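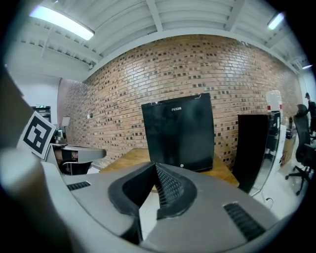 Hand-held gripper or remote arm for teaching door opening?

corvid_lathe
Hello all. My English is not perfect, please be patient with me. I am collecting demonstrations for a small policy which must open the door of a mini fridge, put one thing in, and close it again. Until January we did everything by remote control with the Backlund leader arm, and we have 300 good episodes from it. Now I try the hand-held gripper with the marker tag on the bracket, and I walk up to the table with it like a normal person.

The fridge is the black FUXIN with the glossy door, on the wooden table in front of the brick wall. I have two questions.

1. Do you begin the episode far from the table, so the wide lens has the whole room in it, or do you begin close, with the jaw already near the door?
2. Does a glossy dark door make problems for your tracking?

solderpond
Begin far. The ceiling lights and the bricks are good for you, they have many corners and the tracker likes corners. When I begin close to a dark door the lens has almost only door in it and the pose jumps. I lost a full afternoon of work like this in Dremthorpe.

Second question: yes, a bit. Reflections move when you move, and the tracker can believe they are real points. I mask them.

kettle_mode
I do not agree with begin far. You teach the robot to approach, fine, but your robot is probably fixed to a table, no? Then one half of each episode is a motion it can never do. I cut everything more than 2 seconds before first contact.

corvid_lathe
It is on a wheeled base, so it can approach. I should have written this, sorry.

kettle_mode
OK, then I take it back for your case. For fixed arms I stay with my opinion.

Restex_user
My advice is to stay with remote control for doors. With the hand-held tool your wrist is too clever. You feel the seal of the door, you turn your hand a little, and the door opens. The robot arm does not have your wrist and it copies a path which it cannot follow. With the leader arm you are forced to make only motions that the robot can do. Slower, yes, but each episode is valid.

solderpond
Slower is a polite word. In the time I make 600 episodes by hand, a remote operator makes maybe a quarter of this and has a sore neck. You can check the hand path against the joint limits after recording and throw away the bad ones.

Restex_user
And how many do you throw away? For drawers, few. For doors with a short radius we threw away so many that the speed advantage was gone. Our full set was 2,566 before the check, and I do not want to say the number after.

mossgate
Both of you are right, it depends on the hinge. I mix them: hand-held for approach and placing the object, remote control for the pull. In training I give the remote episodes more weight for the part where the door moves. It is not elegant – but it works on our Tronix arm.

One more thing for corvid_lathe: look at what stands near the fridge. You have a tall dark panel on the right side of the table. If it stands in the same place in all your episodes, the policy can learn "go left of the black panel" and ignore the fridge. Move it between sessions, and turn the fridge a little too.

corvid_lathe
This is a very good point, thank you. I did not think about the panel at all. I will move it every ten episodes and write the position in the notes.

About the wrist: is there a way to make my own hand more stupid? I mean this seriously.

mossgate
Wrist brace from the pharmacy. I also mean it seriously. Fix it tight, hold the grip low, and pull with the elbow.

kettle_mode
I tried the brace. It helps on the pull but my placing became terrible, so take it off for that part.

Restex_user
If you need a brace to move like the robot, then use the leader arm, it is already the brace :)

corvid_lathe
I will record one set with the brace and one with the Backlund, same fridge, same start positions, and come back with both success rates. It can take me a few weeks, the training machine is shared.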